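Evening, at the Tuvdale cabin

Rain until ten, then gray and still. Baldur had the boat in the water before I finished my coffee. We went up to the narrows where the Idard comes into the lake, because Þórarinn Mikkelsen told us at the store that the pike were stacked up there waiting on the smelt.

He was right. The water is clear this year and the weed is only just starting, so you can see down six or seven feet. I watched one pike hang beside a sunken log for most of half an hour. It moved its fins and nothing else. A school of small perch came past twice and it let them go. The third time it took one from the side, turned it, and swallowed it head first. The strike was too fast for me to follow.

Baldur caught two and I caught one. His bigger one had an old scar across the back, the wide kind that comes from another pike. We measured it at 850 millimeters and put it back. Mine was a lot smaller and bit me on the thumb while I was getting the hook out. The teeth in the roof of the mouth all point backward, so pulling away is the wrong thing to do. I pulled away. Two bandages.

Lunch was bread and the last of the cheese. Þórarinn stopped by around three and stayed an hour. He says a big female can carry well over 3000 eggs for every pound she weighs. Baldur thinks that is high. I will look it up when I get home.
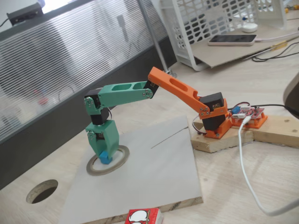
After supper

Went down to the dock alone with the flashlight. Several young pike were lying in the shallows by the reeds, none longer than my hand, all facing the same way. They didn't mind the light. A frog went in off the bank and two of them turned toward it, then settled again.

Thumb is sore but clean. Need to buy longer pliers and more wire leader, I lost two today on the rocks. Baldur wants to try the Strebel side tomorrow if the wind stays down. He has set the alarm for five.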